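Handout 3: Do Shape Tests Tell Us Anything?
Intro to Testing and Measurement, Da-eun Chae

13 shares · 3 comments

Last time we looked at the claims made for copying tests, where a person draws a few simple figures and gets a score. The manuals say the score reflects visual skill, motor skill, attention, even readiness for school. That is a lot of weight for a few pencil lines, and I'd like you to be hard on it.

Start with the hand. A stiff thumb, a cold room or a blunt pencil can change a line, and the scorer sees only the line. The Stasurow scale has 20 points and gives none of them to how well the person can hold anything. Before you read a low score as a problem of seeing, ask what else was in the way. 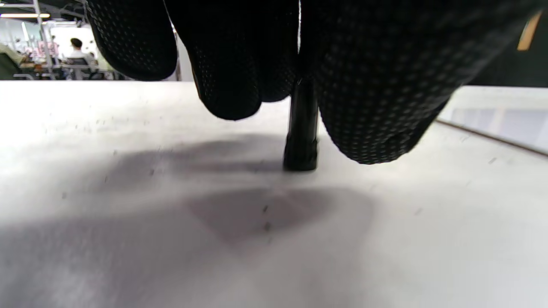
Work glove with raised grip dots, close up.

Next, the scorer. In the Shimada scoring exercise you will each mark the same 11 drawings. Expect to disagree. The key says a corner must be "clear," and I have yet to meet two people who mean the same thing by that. High agreement after a long training day doesn't impress me much either — people can learn to agree on something silly.

Then the figures themselves. Circle, triangle, square: most adults have drawn these so often that they hardly need to look. A test of copying may be a test of memory, and the Werlow manual spends one paragraph on this. 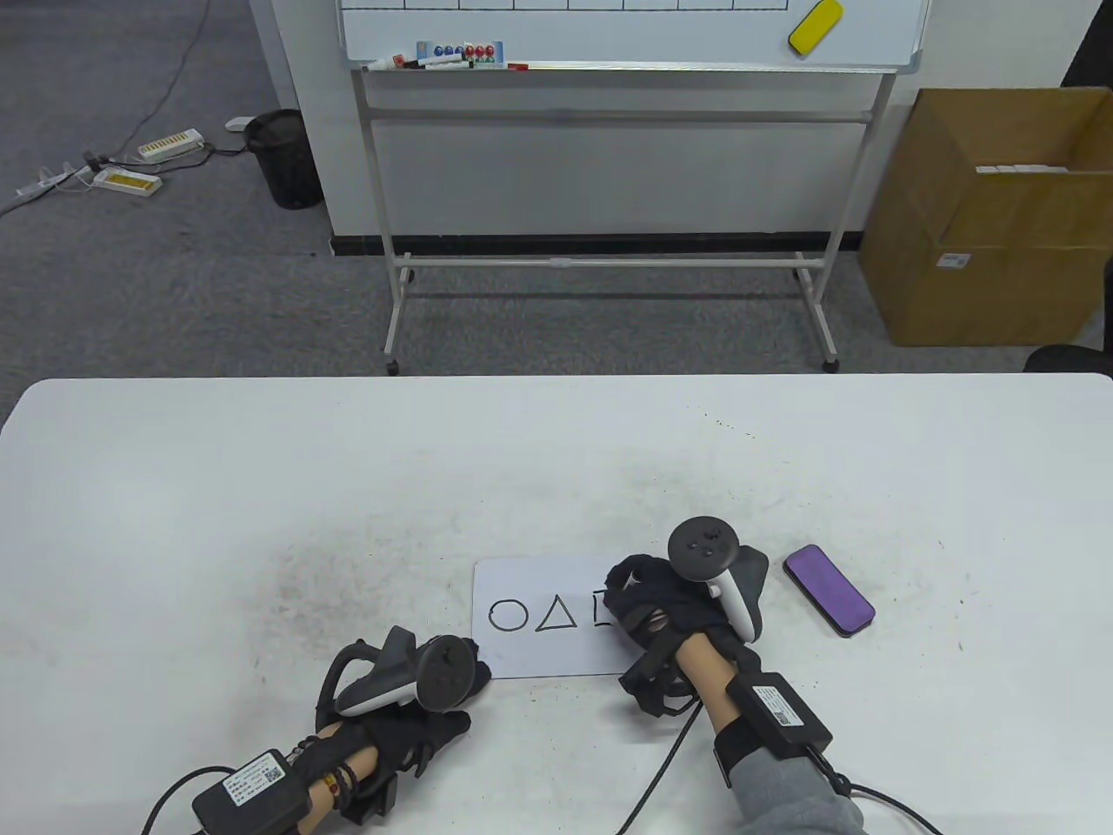 Before the next class

1. Read the Ferketov chapter on scoring errors. Skip the history section.
2. Write down one result that would make you drop the test. "More research" is not a result.
3. Bring your marks for the drawings, without changing them after you talk to a neighbor.

Late work goes in the June file with the other makeups.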